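Minutes, gripper and wrist tracker working group
Flonitz Robotics Lab, August 2019

I took notes this time, so if something reads oddly blame me and send me a fix. I typed most of this while people were still talking, and I've left it more or less in the order we talked.

Minutes from the July meeting

Accepted with one change. I had written that the Montoya gripper was "out" for cloth work, and the arm people wanted that softened to "on hold until the new finger pads arrive." Fine by me! Changed on the shared copy.

1. Wrist trackers against the hand controllers

This took up most of the meeting. We've been arguing since spring about whether to drive the arms with the Lisora hand controllers or to record bare hands with the marker housings strapped to the wrists and map that over to the grippers later. I've been on the wrist side the whole time, so read this section with that in mind.

My case was the shirt. With a controller in your fist you end up pinching cloth the way the gripper does, two points and a prayer, and all the little spreading and tucking you'd do at home goes away. With the wrist housings your fingers are free, and you can flatten with one hand while the other takes hold of a fold.

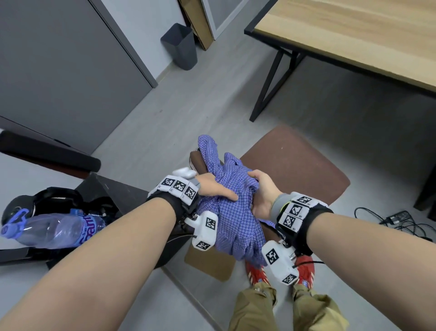 Checked shirt task with the wrist housings on both arms, fingers free.

The controller side made a fair point back, and I want it written down properly: fingers being free doesn't help much if we never record what they're doing. The square markers give us the wrist. They don't tell us how hard anybody is pinching. So for the Stirkance gripper, where the opening width is what we need, we'd still have to get that from the head camera or from some kind of glove. Nobody wanted the glove (we remember the glove).

We went back and forth on marker visibility too. My worry is the markers on the lower modules, the ones hanging below the wrist, whenever the hands come together over a pile of cloth. The tracking person thinks the panels on top will carry us through that and that I'm fussing. We agreed to look at the dropouts before anyone says more about it, me included.

Agreed: keep both setups for another month. Same shirt and same start position for each, 8 runs per setup, and the person wearing the gear doesn't get to pick the best ones afterward.

2. Cables

Short item, strong feelings. The cables from the wrist modules are thin and they loop out to the side, and when you reach forward quickly you can feel them tug. One suggestion was to clip them at the elbow, another was to run them up the sleeve, except people keep turning up in short sleeves because the room is warm. I'd like to try elbow clips first, as they're cheap and we have a bag of them in the supply drawer.

While we were on the subject, I asked again for the power adapters and loose cable to come up off the floor in the task area. Everyone said yes, the same as last time.

3. Larger objects: the chair

We have been living on cloth for so long that I was really happy to get to this one. The question was whether the wrist rig makes sense for two-handed jobs where the load is bigger and the whole body gets involved, and the chair at the desk is the obvious candidate. You take the seat on both sides and pull, and your wrists stay fairly square to each other, so on paper it ought to be a friendlier case for the trackers than the shirt.
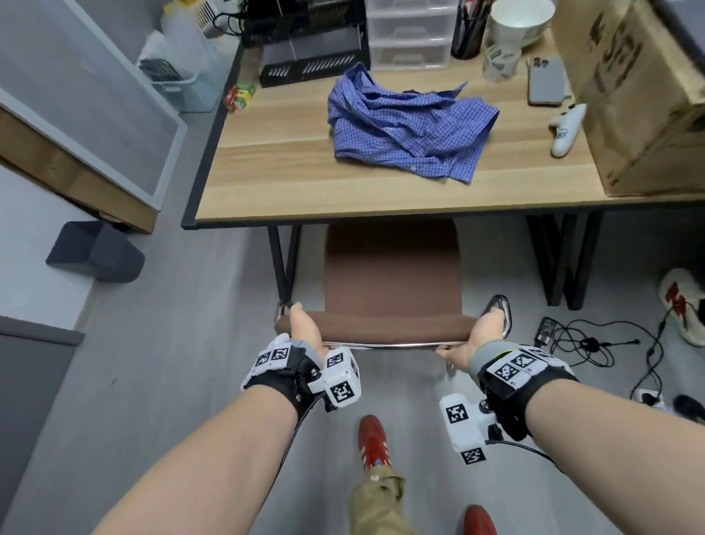 Chair task, one hand on each side of the seat, trackers on both wrists.

The gripper discussion was livelier than I expected. The Montoya jaws should be able to close on the chrome armrest loops, which a person wouldn't necessarily bother with, and the Stirkance has soft pads that might do better on the upholstery. So do we teach the arms the human grasp, or a different one that suits the jaws? I said human grasp first, because otherwise I don't see what we're recording people for. The arm people said that's backward and that the hardware should choose. We did not settle it, and I don't think we were ever going to at that hour.

One thing we did settle: the desk gets laid out the same way for each chair run, and the layout gets written on the run sheet. Somebody's phone shouldn't be part of the setup one day and gone the next.

4. Cameras and storage

The disk had 412 GB free at the start of the meeting. The head camera files are the big ones. We talked about dropping the frame rate and decided against it until the shirt comparison is done, so that both setups are recorded alike. Old Lisora test clips can be deleted once the controller people have gone through them. Please do go through them!

5. Money

We can spend up to 100 dollars on clips, straps and spare marker panels without asking. New Stirkance finger pads have to go through purchasing, and I'll put in the form.

To do

Me: elbow clips, purchasing form, run sheet with a space for the desk layout.
Tracking: dropout numbers from the shirt recordings, both wrists.
Arms: try the Montoya on the armrest loops at low speed, 4 tries, and write down what slips.
Controllers: clear out the Lisora clips.

Next meeting is in the same room, once the shirt runs are finished. Bring your own coffee, the machine upstairs is still broken.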